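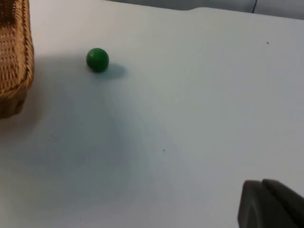

*Wrist cam, green ball and wicker basket, white table. Gripper at lower right.*

**Sunday, Clikard bench**

Really happy with the shadow result! Writing it down before I forget the settings.

The question was whether the policy uses the ball's shadow to judge where the ball touches the table. From the wrist view the table is one big pale surface with hardly any texture, so I suspected the shadow was doing a lot of the work. The Moodley augmentation paints out or shifts the shadow in the training images and leaves the ball alone.

- base set: 1804 demos, ball into basket
- baseline: 100 trials, 71 picks
- shadow-augmented: 100 trials, 88 picks
- same start poses for both, lamp moved between blocks

The baseline fails in a very consistent way — it closes short, on the side where the shadow falls. With the lamp moved, the misses move too. I ran the saliency maps twice to be sure, and the hot spot slides right off the ball and onto the gray smear next to it. Lovely to see it that clearly.

Still open: the wide dim area by the basket. Moodley only touches the small shadow, and the augmented policy slows down a lot on that side. Might need a soft gradient mask as well.

Wipe the table before the next block. Specks show up in the maps as tiny blips.

Next: up to 600 extra steps of fine-tuning with the gradient mask on, then the same trials again. Checkpoints are in the Hostovlow folder under May.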